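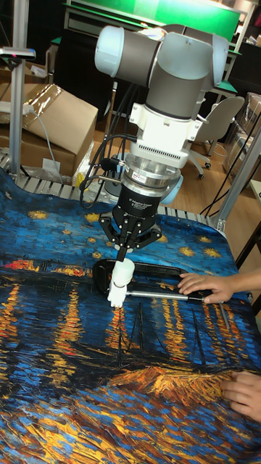
Buswood 社区工坊 家什修补组
大家的小窍门 2019-11-10

在花布上干活,真的会上瘾

先说结论:如果你家里有一块用不上的大花布,旧桌布、旧床罩、窗帘改短剩下的那一截都算,请马上把它翻出来,铺到你平时修东西的桌子上。我们组从七月开始这么干,到现在谁也不想回到光桌面了!

起因特别小。Kamala Nambiar 带来一把散了架的玻璃刮,黑色的框、细细的金属杆、几个塑料小件,一样一样往桌上倒,结果杆子咕噜噜滚到了地上,塑料件蹦到暖气后面,找了一个上午(后来是用吸尘器套着丝袜吸出来的,这个办法后面会讲)。第二回她干脆把家里的印花布带来铺上,东西放下去就乖乖待着,声音也没了,桌面也不划了。大家围着看了一圈,都说:哎,早该这样。

组里现在常用的这块,印的是一片河岸,有深蓝的地方,也有橙色和金色的笔触,颜色很浓。一开始有人担心花纹太乱,小零件掉上去找不着。用下来恰恰是这些颜色帮了大忙,白的塑料件放在深蓝上,一眼就看见;黑的东西挪到橙金色那边,轮廓清清楚楚。下面把这几个月攒下来的心得都写出来,写得有点啰嗦,大家挑自己用得上的看。

选布

棉布最好用,有一点厚度、手摸上去不打滑的最理想。太薄的布一推就起褶,底下桌子的纹路还会透上来,小螺丝一滚就顺着纹路跑。太厚的绒布也别选,毛会粘在胶上,粘在润滑油上,粘在你刚擦干净的玻璃刮胶条上,烦死人。

化纤的桌布有一种滑溜溜的,看着漂亮,铺在光面桌子上像冰场一样。手头只有这种的话,在底下垫一张防滑网垫,就是铺在地毯下面的那种,剪得比桌面小一圈,布就不跑了。我试过用湿毛巾垫,能管一阵子,可是桌子会起白印,木头桌面千万不要学我。

印花的方向也值得花心思。带大块深色和大块亮色的花布,比满地碎花的好用得多。碎花布上掉一粒小弹簧,你就慢慢找吧,小花蕊和弹簧圈长得一模一样。条纹布倒是有个意外的好处,可以拿条纹当参考线,摆杆子、摆木条、比长短,歪没歪看一眼就知道。格子布更妙,只是洗过几次会走形,别拿它当尺子。

布的大小,宁可大一点。四边垂下来一截,东西滚到边上还有个缓冲。但是不要拖到地上!有人走过一脚踩住,整桌零件就跟着布一起下去了。我们有一次就这么下去了一桌,场面很热闹。

还有一点是 Wael El Idrissi 提醒的:新布一定先洗一遍再上桌。新的印花布常常带浮色,碰到酒精、碰到清洁剂,深色会沾到白零件上。洗的时候放一块旧白手帕进去一起搅,手帕还是白的就可以放心用,手帕变色了就再洗一回。

铺布

桌面先擦干净。听起来像废话,可是布底下只要压着一粒沙子,你在上面一使劲,桌子上就是一道印子。擦完用手掌从头到尾抹一遍,手比眼睛灵。

铺的时候从中间往四边赶。两只手掌放平,从中间开始朝外推,推到边上把布角往下轻轻一拽。别从一头往另一头拉,那样总会有一道斜褶赶不走。

固定布边,我们试过的东西有:

晾衣夹。便宜,可是夹不住厚桌板,而且总会弹开打到手。
野餐桌布用的钢夹。好用,夹得牢,桌板厚薄都能对付。唯一的毛病是钩毛衣袖子。
长尾票夹。桌板薄的时候很好,大号的一定要,小号的没劲。
美纹纸胶带。临时用一下可以,撕的时候顺着布纹慢慢来,不会留胶。
磁铁。只有铁桌子能用,但真的爽,啪一下就好了。
缝在四角里的重物。这是 Kamala 的主意,把旧钥匙缝进布角里,布自己就垂得服服帖帖的。她家的旧钥匙真多啊。

褶子嘛,有几道浅的没关系,不用追求像熨过的衬衫。要紧的是正在干活的那一小块地方是平的。哪里要装东西,就把哪里抹平,另一只手放平压在旁边,布就不会跟着零件一起被带走。

两只手怎么放

这一节是我最想讲的,因为改变真的很大!

以前装东西,总是两只手都抓着零件,悬在半空里对孔,手一抖就对歪。铺了布以后可以把东西放平在布上装,布有一点点软,零件能稍微陷进去一点,稳当多了。

拿玻璃刮这类带长杆的东西来说:框子平放在布上,杆子也平放,一只手按住框子的一边,顺带捏住杆子的末端,手指张开一点,力气就散开了,不会把框子翘起来。另一只手不要闲着,放平了压住布。很多人忽略这只手,觉得它什么也没干,可是你把它拿开试试看,布马上就皱。

手指不要伸到零件正要落下去的地方去。按东西按边上,按尾巴上,接口那一块留空。压接、卡扣、插销,凡是会突然“咔”一声进去的,都照这个来。夹到过手指肚的人自然懂。

手腕可以搭在布上。悬着腕子干细活,没多久就酸了。搭上去以后手稳,人也不急,做起来慢悠悠的,特别享受。

左撇子的朋友请把整套反过来,工具也跟着放到另一边。我们桌上现在是两边都留空,谁来都能坐。

杆子老是滚

金属细杆是布上最不听话的东西。布已经让它老实了很多,可还是会在你伸手拿螺丝刀的时候偷偷溜一截。

最省事的办法是在布底下塞东西。拿一根棉绳或者一条卷起来的手绢,塞到布下面,布面就拱起一道小埂,杆子靠着小埂放,哪儿也去不了。想挪地方,隔着布推一推就行。做两道小埂,中间就是一条沟,放铅笔、放锥子、放竹签都合适,我甚至拿来晾过刚刷好漆的窗帘杆(漆干透之前请在上面盖一层烤盘纸,不然布和杆会长在一起)。

还有一种办法是用橡皮筋,在杆子上绕几圈,绕出一个小疙瘩,就滚不动了。菜市场捆青菜的宽橡皮筋最好。

杆子两头如果是毛口,先打磨一下再上布,不然一拖就把布勾出洞来。400 目的砂纸对折,包住杆头转着磨,磨到用指甲背刮过去没有感觉为止。磨的时候在下面垫张报纸,铁粉掉在布上,沾了水会变成锈点,很难洗的。

小件放哪里

我家以前的办法是什么都放在一个碗里,拆下来往里扔,装的时候往外倒。朋友们,别这样。倒出来以后每一粒都长得差不多,装到后面多出一个垫圈,只好假装没看见。

在布上就可以排队了!拆下来一个,就按顺序往右放一个,从左到右排成一行。装回去从右往左拿,顺序一点不会错。东西多的时候就换行,像写字一样。电话来了,孩子喊了,走开一会儿回来,看一眼就接得上。

颜色也要利用起来。白的、透明的、浅黄的塑料件,放深色花纹上。黑的、深灰的,放亮色花纹上。银色的金属件麻烦一点,会映出底下的颜色,放在哪里都有点隐身,我一般给它们单独一个小碟子。

小弹簧一定要盖起来。拿个玻璃杯倒扣在上面,看得见,跑不掉。

很小很小的螺丝,可以在布上贴一截双面胶,螺丝头朝下按上去,旁边拿铅笔在美纹纸上写一个字,“前”“后”“盖”之类的,够用就行,不要写成作文。

短短的塑料接头,一头粗一头细的那种,很容易滚圆圈。让它站着放最稳,粗的那头朝下。装的时候反过来,细的那头朝着孔,先比一下再往下送。往下送之前先看看孔里有没有旧碎屑,有的话拿牙签挑出来,别用嘴吹,会吹到眼睛里。

拆玻璃刮、装玻璃刮

既然故事是从玻璃刮开始的,就把这一套也写一写。家里的玻璃刮、浴室刮水器、擦窗器,道理都差不多。

坏掉的玻璃刮大多数不用扔。胶条硬了就换胶条,杆子松了就紧接头,框子裂了才是真的麻烦。

拆之前先用热水冲一遍,水垢和肥皂渣会把接头糊住,看起来像是坏了,泡一泡就活了。温水里倒一点白醋,泡 5 分钟,旧牙刷刷一刷,擦干再上布。一定要擦干,湿着放上去,布会吸水,吸了水的布再压东西就起皱。

胶条从一头慢慢往外抽。抽不动的时候不要用刀撬,滴一滴洗洁精进去,来回推两下就滑了。抽出来以后捏着两头轻轻弯一弯,有裂口就换,没裂口的可以翻个面接着用。好多人不知道胶条有两面!翻过来跟新的差不多,我第一次翻的时候高兴了一整天。

新胶条买来比框子长是正常的,先装进去,再剪。剪的时候剪刀要利,一刀下去,不要来回锯。锯出来的毛边会在玻璃上留一道水线,每擦一下就看见一下。

接头松了,有几个办法。旷得不厉害的,在杆子头上缠一圈生料带,就是水管工用的白色薄带子,顺着拧紧的方向缠。旷得厉害的,换接头。接头型号不好找,把旧的带着去店里对,比拿手机照片靠谱。我们这边常去的是 Taheri 五金,老板有一抽屉各种塑料小件,可以坐在那里慢慢试,他也不催。

框子平放在布上,先把杆子位置摆好,看清楚杆子和框子是不是在一条线上或者该有的角度上,再去压接头。顺序反了就要拆了重来,塑料卡扣拆不了几回就发白了。

压的时候力气要直着往下走,不要拧着压。听到卡进去的声音就停,别再补一下。那“再补一下”不知道弄裂了多少东西,我自己就贡献过一个淋浴喷头支架和一个簸箕把手。

装好以后不急着用,提起来晃一晃,杆子不响就是好的。响的话放回布上,看看哪一头没到底。

布底下再垫点什么

要敲敲打打的时候,光有布不够。布下面垫一块旧瑜伽垫,敲起来声音闷闷的,楼下邻居也不会上来。瑜伽垫太软的话,上面再加一块薄木板,然后才是布,这个三明治用来敲画框背后的小钉子特别好。

要裁东西的时候,把布掀开一角,直接放切割垫。不要在布上裁!再小心也会划到。我们那块布上有一道口子,是我划的,用同色的线锁了边,现在看起来像河面上的一条小船,越看越喜欢。

要用胶的时候,在布上放一张烤盘纸。烤盘纸什么胶都不粘,干了一揭就掉。保鲜膜也能用,但是会起静电,粘在手上甩都甩不掉。

要上油的时候,放一个旧盘子,油瓶子、棉签、抹布全在盘子里解决。油滴到布上怎么办,看后面。

要用热熔胶枪或者电烙铁,请把布整个收起来,换瓷砖或者金属烤盘。这一条没有商量,棉布会焦,化纤布会化。

灯也顺便说一下。花布吃光,尤其是深蓝的部分,灯在头顶的时候总觉得暗。台灯放在左前方,压低一点,让光从侧面扫过来,小零件都会拖一条影子,找起来太容易了。掉了东西也用这一招,关掉大灯,拿手电贴着布面照过去,一粒芝麻都能看见。

找掉了的东西

先别动!尤其不要先抖布。很多人一着急就把布提起来抖,东西飞得更远。

人坐着不动,先看自己身上,袖口、围裙褶子、裤脚卷边。再看布上的褶子里面,用手掌一点一点按过去,按到硬的就是了。然后看布垂下来的那一截和桌腿。最后才轮到地上。

地上找的时候,丝袜大法就上场了。旧丝袜剪一截套在吸尘器管口上,拿橡皮筋勒紧,贴着地慢慢吸,小零件会粘在丝袜外面,进不了尘袋。暖气后面、柜子底下、沙发缝里都好用。吸到了先拿手在下面接着,再关吸尘器,顺序别错。

铁的小件用磁铁更快,磁铁外面包一张保鲜膜,粘上来的铁屑连膜一起翻过来就干净了。

洗布和去渍

我们那块布隔一阵子就要洗一回。抖干净,检查有没有漏下的针和螺丝(洗衣机里滚出一颗螺丝的声音,听过一次就忘不了),然后翻过来,印花朝里,冷水,轻柔档。甩干不要太狠,褶子甩死了熨都难熨。

晾的时候对折搭在竿子上,趁半干用手抻一抻四边,能省掉大半的熨烫。深色印花不要暴晒,晒一个夏天就灰了。

各种污渍,我们的经验是这样的:

机油。先撒玉米淀粉或者爽身粉,放一夜,刷掉,再滴洗洁精搓,最后才下水。一上来就下水的,油会散成一大圈。
铁锈。柠檬汁加一点盐,抹上去放一会儿,冲掉。先在角落试一下会不会掉色,试过了再抹。
白胶。没干的时候用湿布擦,干了的泡温水,软了以后整片揭。
快干胶。这个真的难。等它干透,把布折过来掰,能掰掉多少算多少,剩下的就当是纹样吧。
圆珠笔。酒精棉签从外往里点,底下垫厨房纸,纸脏了就换。
铅笔。橡皮擦就行,白橡皮,别用彩色的。
茶。我们桌上最多的就是茶渍。马上用冷水冲,大多数都能走掉。走不掉的,橙金色那边根本看不出来,所以现在杯子都放那边。

还有一样是蜡。蜡滴上去不要抠,放进冰箱冷冻室里冻硬,一掰就脆了,剩下的薄薄一层,上下各垫一张吸油的纸,熨斗低温走一遍,蜡就跑到纸上去了。看着它跑过去,特别解压。

熨布

印花面不要直接熨,翻到背面,或者盖一块旧手帕。温度照着布边上的标来,标剪掉了就从低往高试。熨斗直上直下地压,来回拖会把布拖斜,花纹也跟着斜了,铺到桌子上怎么摆都不正。

熨完别马上叠,搭在椅背上凉一凉。热的时候叠起来,折痕会定在里面,下次铺又要重新赶褶子。

收布

卷起来收,比叠起来好。找一个包装纸的硬纸筒,或者一截旧的窗帘杆,印花朝外卷,卷到头用布条系一下。系的布条最好是固定缝在边上的,不然每次都找不到。

没有筒的话就叠,但是每次换个地方叠,老在一道折痕上叠,颜色会先从那里磨白。

布卷里可以顺手塞点东西,夹子、小碟子、铅笔、美纹纸胶带,装在一个布袋里一起卷进去。下次一打开,全都在。Kamala 用的是一个 Flallow 的旧饼干盒,放得更整齐,盖子里面还贴了一张小纸条,写着里面应该有什么,用完照着收。我学了一阵子没坚持下来,布袋更适合我这种人。

小朋友也能用

带孩子一起修东西,铺布尤其好。声音小,掉了不容易摔坏,而且他们喜欢在花纹上找地方,“把白的放到河里”“把黑的放到岸上”,说一遍就记住了,比说“放好”管用得多!排队的事情交给他们,他们比大人认真。

给他们的活,我们一般是按住布、递零件、数……不对,不用数,看一看少没少就行。拧螺丝也可以试,挑大的拧。带弹簧的、带尖的,还是大人来。

小件用完马上收进带盖的罐子,特别是有更小的孩子和猫在家的时候。猫会觉得整块布是给它铺的,这个没有办法,给它在椅子上也铺一块吧。

来信里问到的

有位住 Dreltberg 的读者问,桌子是圆的,方布怎么铺。四个角垂下来会很长,把角往上折到桌板底下,用票夹夹住就好。也可以转一个角度铺,让角对着没人坐的地方,腿就不会撞到。

有人问能不能用报纸代替。能,我以前也用报纸。缺点是油墨会沾到手上再沾到白塑料上,而且报纸滑,纸边还会把小零件铲到地上。应急可以,长期还是布舒服。

有人问洗碗用的硅胶垫行不行。行!小东西在上面一动不动,就是面积太小,装长杆子的时候放不下。可以放在布上面当主力区,周围的布用来摆零件,两样搭配着用很顺手。

有人说家里的布是妈妈留下来的,舍不得。那就别用来干活呀,挂起来看。旧货摊上的桌布很便宜,挑有破洞的,老板还会再让一点,破洞补一补,正好练针线。

还有人问,布铺久了,下面的桌子会不会发闷。木桌子要让它透透气,干完活把布卷起来,别一年到头盖着。打翻过水的那次,一定要掀开擦干,两面都晾。

再补几样零碎的

螺丝刀头蘸一点肥皂,拧木螺丝省力。布上沾到肥皂不要紧。

塑料件装不进去,先别硬来,看看有没有合模留下的那一道细棱,用指甲锉轻轻锉掉,往往就进去了。

杆子和塑料接头粘死了,用热毛巾包住塑料那一边捂一会儿,塑料松了再转。不要拿钳子直接夹,非夹不可的话,垫一块旧皮子或者一截自行车内胎。

缠过胶带的杆子有残胶,用食用油擦,再用洗洁精洗。护手霜也行,味道还好闻。

装好的玻璃刮挂着放,胶条不要压在地上。立在墙角的,胶条朝上。放在阳台上的,找个晒不到的地方,胶条晒硬了就要换了。

擦玻璃的水里不要倒太多洗洁精,几滴就好,多了全是泡,刮来刮去刮不干净。每刮一道就用布擦一下胶条,这块布随便什么都行,只要不是桌上那块花布!(Wael 顺手拿过一次,被念叨到今天。)

家里有什么布上干活的好办法,写在纸条上投到工坊门口的盒子里,或者下次来的时候直接演示给我们看,桌子和花布都给你准备好。想修玻璃刮、拖把、簸箕、伞的,也一起带过来,零件不全没关系,抽屉里说不定就有一个合适的。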